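Idevico, cellule 2. Je note ici l'entretien du poignet et de la pince, ça servira à ceux qui ont le même montage.

1/ On commence bras à l'arrêt, air coupé. Les patins des doigts se nettoient au chiffon humide, sans solvant. Les nôtres sont striés et la poussière de carton se loge dans les rainures.

2/ Ensuite, contrôle de la caméra de poignet. Doigts ouverts, les deux patins doivent apparaître en bas, un de chaque côté. S'il en manque un, le support a tourné. 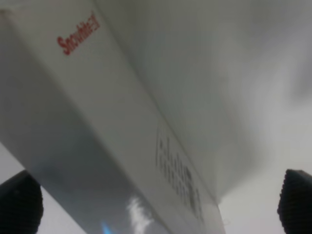 Vue poignet, doigts ouverts, carton Scotties de très près.

3/ De si près, le carton est un peu flou. Je n'ai pas touché à la mise au point, elle est réglée pour 254 mm.

4/ Le support caméra vient de chez Sellbridge. Quatre vis, frein filet faible. Resserrage toutes les 30 heures de marche, sinon il prend du jeu.

5/ Reste le câble. 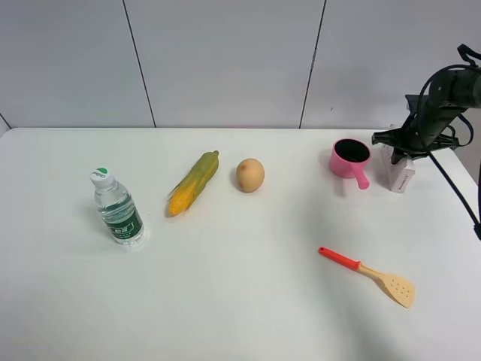
Le passage du câble est le point que je surveille le plus sur ce bras. L'ancien collier l'écrasait au niveau du coude, je l'ai remplacé en mai. Maintenant il fait une boucle en haut, descend le long du bras et part vers le bord droit de la table. Laisser 127 mm de mou avant la première attache.

6/ Dernière étape : reprise d'origine, puis un cycle à vide à vitesse réduite. Le programme Adon garde l'ancien offset en mémoire, il faut le recharger à la main.

7/ Durée totale : 49 minutes. Prochain passage noté au 30 septembre 2025.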